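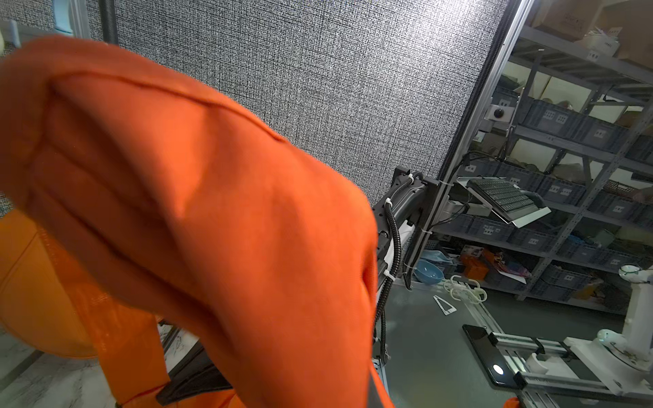

I had been at the folding bench for all of twenty minutes when the arm stopped dead, dropped its elbow an inch, and threw fault 3132 at me. I said a word my editor won't print.

I'd come to spend a few days with Karlijn Vandenberghe, who runs the cloth-handling project at Lanoreo. Cloth is the thing robots are still lousy at. A box stays a box when you pick it up. A piece of fabric turns into something new every time you touch it, and if you've ever fought a fitted sheet you already know more about this problem than most people who write about it (me included, until March).

Karlijn didn't say a bad word. She just walked over and read the log.

"It thinks it's holding something heavy," she said. "It's holding a piece of orange cloth."

So that's the fault, in one line. The arm picks up a bit of fabric that weighs next to nothing, starts lifting, and partway up it decides it's hauling a load way over what it should. Then it does what it was built to do and quits. Fine, great, I want a robot that quits when it feels a big force it can't explain! That force could be somebody's arm. The trouble is that it kept quitting over nothing, and a safety stop that goes off over nothing is a safety stop people start looking for ways around.

And they had. That's the part of this story I keep coming back to. Before I got there, someone on the crew had raised the force limit "just to get through the morning," and the morning had turned into most of a month. Karlijn found the changed setting on 12/28/18, going through files while everyone else was home eating leftovers. Nothing bad had happened. She was still mad when she told me about it, months later, and she talked faster the longer she went on.

She put the limit back where it belonged, and of course the stops came right back too. In the log I was allowed to read there were 872 lifts, and 18 of them ended in the same fault. That doesn't sound awful until you've sat next to it. Every stop means someone walks over, checks the arm, frees the cloth, clears the fault, sends it home and starts again. You get sick of it fast. I got sick of it and I wasn't even doing the work.

The first guess was the force sensor. They swapped it for a new one from Jirkero, ran the bench all afternoon, and got the fault again before supper. The second guess was software, and that cost them a week of arguing. The third guess was mine, and it was dumb, so I'll skip it.

What they landed on was the cable. There's a cable that runs along the arm out to the gripper, and with the wrist turned a certain way and the arm reaching high, the slack ran out. The cable pulled. The sensor felt the pull and reported it, correctly, as force. Nothing in the software asked where the force was coming from. And the reason it only happened with cloth? With cloth you lift high. You have to, or the bottom edge drags. Nobody lifts a box like that if they can help it.

I asked why it took so long, and Karlijn made a face. The old bench at Fendimgate had never done it, and this bench was supposed to be a copy. But whoever dressed the cable on the new one had tied it down a little closer to the joint. It was a tidy job, too. I'd have been proud of it.

The fix was 6 new cable ties and a longer loop. I watched her do it with the power off and the plug out of the wall, which she does every time and which she made me do when I wanted to touch anything. Then she ran the worst lift she could think of, wrist all the way over, cloth way up high, over and over, while I stood behind the line on the floor and ate a granola bar. No fault. She ran it again after lunch, and still nothing.

She wouldn't call it fixed, though. She wrote "watching it" on the sheet and changed who can edit the force limit, so now it takes two people to sign in and do it. A visitor from the Bragança shop complained that this would slow everybody down. "Yes," said Karlijn, and went back to her screen.

I've since looked at the cords behind my own desk. A couple of those are tighter than I'd like.

3 comments

deltabox_ray
We had the same thing on a palletizer, only it was an air hose. Took us forever. Always wiggle the wrist through its full travel by hand before you blame the sensor.

M. Oakes
The force limit part gave me chills. Was the person who changed it ever talked to?

papercut
Come on, tell us the dumb third guess.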